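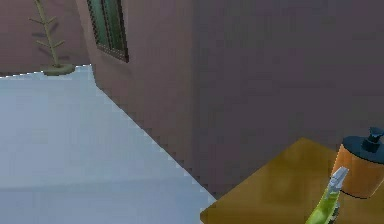

8/4/24 — Skoltard coupe, battery pack refit. Kedir has the pack back on the bench after the third attempt at getting the coolant plate to sit flat, and the plate still prefers its own idea of flat. Torqued the outer bolts to 16, inner ones to 12, and left it overnight with shims in. Adjoa wants the body color settled before the interior trim is ordered, and Cheng-en keeps lobbying for mauve, like the big wall, with a pale blue-grey for the lower panels. I said I'd think about it, which he has heard as yes.

Door hinges: still bad. Whoever at Fultier decided that a rear-hinged door could hang on two pins has never shut one in a hurry. Driver's side drops 3 mm when fully open and needs a lift with the knee to latch. Tsion made a stiffer bracket out of scrap plate, ugly as sin, and it works better than the nice one. Try it on the passenger side too — but not until the seal is off, or we'll tear another.

Range: the brochure draft says 200 miles. I'd like to meet the hill-free, windless country where that happens. Kidus ran the numbers again with the heater on and went quiet for a while. Ask him for the sheet before Gudeta's people visit, and take the brochure off the front desk.

Jukorar charger throws the same fault whenever the lid is shut. Lid stays open for now.

To order: door seals (2), shim stock, thread locker. Kedir has my good torque wrench.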